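How do you know if it's a vocation or just admiring someone?
Posted by Ainhoa Sarmiento in Religious Life and Discernment
Tuesday, April 16, 2024

Hi all, first post, so be gentle with me. I'm 29, I teach middle school, and for the past couple of years I keep coming back to the idea of religious life. It started when I helped out at a summer program with a sister who runs the parish food pantry. She's funny, she's blunt, she prays like she's on the phone with an old friend. I remember thinking I want whatever she has.

My trouble is that I can't tell if I'm being called or if I just want to be her. My mother thinks it's the second one. I emailed the vocation director of her community and got a very kind reply inviting me to a come-and-see weekend in June, and now I'm scared to say yes. Does going mean I've sort of promised something? Also (silly question, sorry) I still have student loans, and I've read that can be a dealbreaker.

I'm on the snack list for our young adult group tonight so I might be slow to reply, but I'll read everything!

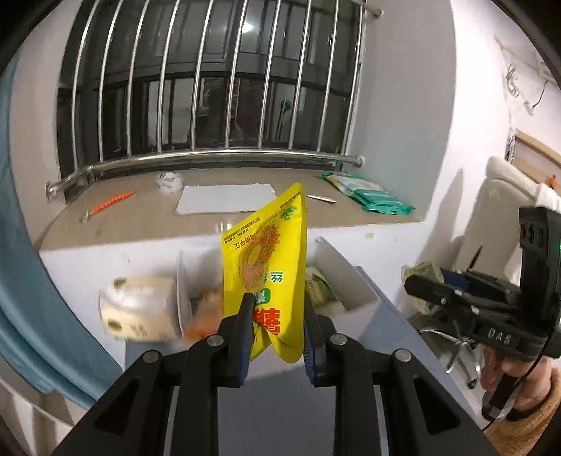

Yellow snack pouch held by a gripper

Oh, and I should say I'm not unhappy. I like my job and I've dated nice people. I don't feel like I'm running away from anything. It would almost be easier if I were, because then I'd know what to fix first.

Thanks in advance, and if you'd rather message me privately that's fine too.

Carmela Gallardo
Member, 461 posts

Ainhoa, go to the weekend! A come-and-see is exactly what it sounds like. You eat with them, you pray with them, you probably dry a lot of dishes, and then you go home. I went to three of them with two different communities before I entered, and at one of them I knew by Saturday lunch that it wasn't my place. The sisters could tell too and they were lovely about it. One of them drove me to the bus and we talked about gardening the whole way.

About wanting to be like somebody — I wouldn't be so quick to throw that out. Lots of us got here by way of a person. Mine was my high school chemistry teacher. For a long time I copied her, down to the way she folded her hands, and then somewhere in my second year of formation I stopped thinking about her much at all. I was still there and I still wanted to be there. That told me more than any of the feelings I had at the start. I've been in vows 11 years now and she still sends me a card at Christmas.

A thing that helped me was visiting on an ordinary, boring day. Ask if you can come back some weekday after the retreat, when there's no program and everyone's tired. And find a spiritual director who does NOT belong to the community you're looking at, so you can say whatever you want.

On the loans, every community has its own rules. Some will take you with a small balance, some want it all cleared, and there are groups that help with the payments. Just ask the vocation director straight out. She gets that one all the time and it won't make you look bad.

Emiliano Pastor
Member, 47 posts

If you have to ask then it's probably not a calling. My cousin just knew. Pay the loans first either way.

Jingyi Tan
Member

I have to disagree with Emiliano a bit, I asked for four years! I spent most of a novitiate asking. In the end I left before first vows, and I want to say that out loud because people talk about leaving like it's a car crash. It was sad and I cried plenty, and I'm also really glad I went. I still pray the way they taught me and I still go over there for feast days.

So my answer to "does going mean I've promised something" is no, and you can keep saying no to that for a long time. There are years of steps before anything permanent and they're there for a reason.

What I'd do if I were you is keep a notebook. Nothing fancy, a line or two at night about what gave you some peace that day and what made you feel jumpy or small. Don't read it back for a month. When I finally read mine, the stuff I'd thought was a big deal hardly came up, and there was one thing on nearly every page that I'd never mentioned to my director.

About your mom, mine came around after she met the sisters and one of them asked for her dumpling recipe. Bring her along sometime if they have an open Mass.

Ainhoa Sarmiento

Thank you all so much. Carmela, I wrote back to the vocation director and said yes to June, and I put the loan question right in the same email before I could chicken out. Jingyi, I'm buying a notebook tomorrow.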